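Standow Slatted Bench 126

Work table for computer repair and refurbishing
Sold by Desumell

Availability: made to order, next batch leaves in April
Finish: plain aluminium, silver
Width: 126 cm
Depth: 80 cm
Height: 80 cm, or 90 cm with the long feet

About this bench

The Standow 126 is a table for people who open computers every day. The top is made from aluminium slats with a narrow gap between one slat and the next. A desktop tower can lie on its side on it and you work from above, with both hands free. We have sold it to repair shops, to two school boards and to one very patient man who restores old office machines in his garage.

The idea came from Custódio Barros, who worked many years at a counter with a laminate top. Every screw that fell on it jumped to the floor. On the slats, a screw normally stops in a gap and you can pick it up with a magnet. Small washers can fall through, and for this we offer the catch tray (see Accessories).

What is in the box

Slatted top, in one piece
Four legs with levelling feet
Two cross bars
Bag of bolts and T-nuts
Hex key, 5 mm
Grounding lead with ring terminal
Printed instructions in English and French

Assembly

Two persons are better than one, but it is possible alone. Put the top face down on a blanket and fix the legs first with the bolts only finger tight. Add the cross bars, then turn the table over, let it stand on a flat floor and tighten everything. Our colleague Haruna Miyazaki built hers in 39 minutes, the first time, with a coffee in between. The feet have a thread for uneven floors.

The slots on the sides of the slats take standard T-nuts, so you can fix a lamp, a monitor arm or a shelf in any position along the edge. Please do not drill the top.

Which computers fit

Any tower that we know, including the long workstation cases with a handle. With the side panel off and the case lying flat, the motherboard is at a good height for the eyes and you do not need to bend over the power supply to reach the last connector. Two middle-size towers can lie side by side, if you want to move parts from one to the other. For laptops the slats are not so practical, and we recommend to put a mat on top.

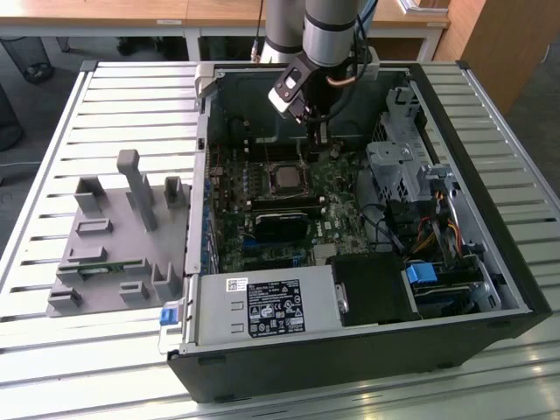 Do I have to take the graphics card out before I work on the processor?
Leave it in if you can open the lever of the socket fully and lift the processor straight up. In a small case the card is often too close to your fingers, and then it is faster to remove it first and put it back at the end.

Accessories

Catch tray, slides under the slats and holds what falls through
Neteck mat, grey, 60 x 40 cm, with snap for the grounding lead
Shelf for tools, fixed with four T-nuts
Long feet, set of four, add 10 cm
Dvořáček parts cups, set of six, with lids

Care

Wipe with a damp cloth and a little dish soap. Do not use steel wool, it leaves marks that stay. Dust from old computers collects in the gaps, and a soft paint brush is the best tool to get it out. Check the bolts of the legs after the first month and then once in a year.

Safety

Aluminium conducts electricity. Always unplug the computer before you open it, and do not switch on a loose motherboard directly on the slats. Put the mat or a piece of cardboard between. The grounding lead is to be connected by the ring terminal to the bolt marked on the left back leg.

Price and delivery

The bench costs $900, tax not included. It comes in two flat boxes and the driver brings them to your door, but not up the stairs. If you need help with stairs, write it in the comment field when you order, and we will tell you the extra cost before we send anything.

Returns are accepted in the original boxes. Bolts that were used are no problem. Scratched tops we take back only at a lower value.

Customer comments

"Good table, strong. I would like a darker colour. The catch tray should be included in the price." Armindo Meireles

"I ordered the long feet after one week because I am tall. Order them from the start." Simão Louro

Questions about sizes or spare parts go to Amândio Correia in our workshop. He answers mail in the morning, before the saw is running.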